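The Grip That Wasn't There

Prurkitz sells a small bench arm to workshops that can't afford a big one, and its pitch is simple. Show the arm a job 300 times, let the software learn it, go home. The company's sales page used to say the thing "knows what it's holding." That line came down in October, after a run at a picture frame shop in Sampaio went wrong overnight.

The job was dull. Pick up a small wooden board, carry it to a press, set it down, go back for the next. At 6 a.m. the log showed 1014 successful picks. The tray held 800 boards. You don't need an engineering degree to see the trouble with that, and the shop's owners didn't have one between them. They had a stack of orders and a press that had closed on nothing, over and over, until its pad split.

Prurkitz first blamed the lighting. Then it blamed dust on the fingertips. Both may be real problems, and I have no doubt somebody at the company believed them. But the log told a duller story. The software marked a pick as good when the fingers had been told to close and the motor had stopped moving. Fingers that close on a board stop moving. So do fingers that close on each other.

A cheap fix exists. Lidosix, which makes the motor controller, reports how far the fingers have traveled, and a board of known thickness should stop them well short of shut. Prurkitz had the number the whole time and threw it away. The company told me the reading was "noisy at small widths." I asked how noisy. I'm still waiting.

What I got in place of an answer was a visit to Nultelard, the test lab Prurkitz hired to look into the fault. Give the lab credit, its people were franker than their client. They had rebuilt the job on a bench and run it with the old software, and in 41 trials where the board was slid out of reach, the arm reported a good pick every time.

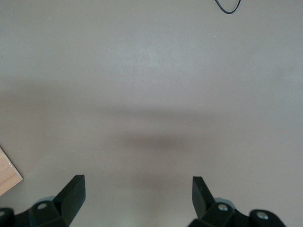

The wrist camera is Prurkitz's answer to all this. An update due this winter will have the arm look before it brags, checking that something is between the fingers before it lifts. I'd like to believe in it. With the fingers spread and only bare gray surface between them, any person would say the grip was empty. Software has to be taught to say so, and it has to cope with the soft shadow lying across the bench just ahead of the fingertips, and with a corner of pale board at the left that is close by and not in the grip at all. The lab wouldn't tell me how often the new check gets it wrong.

Meanwhile the shop in Sampaio is paying for its own press pad. Prurkitz says the warranty covers the arm, and the arm, as the log makes clear, performed perfectly.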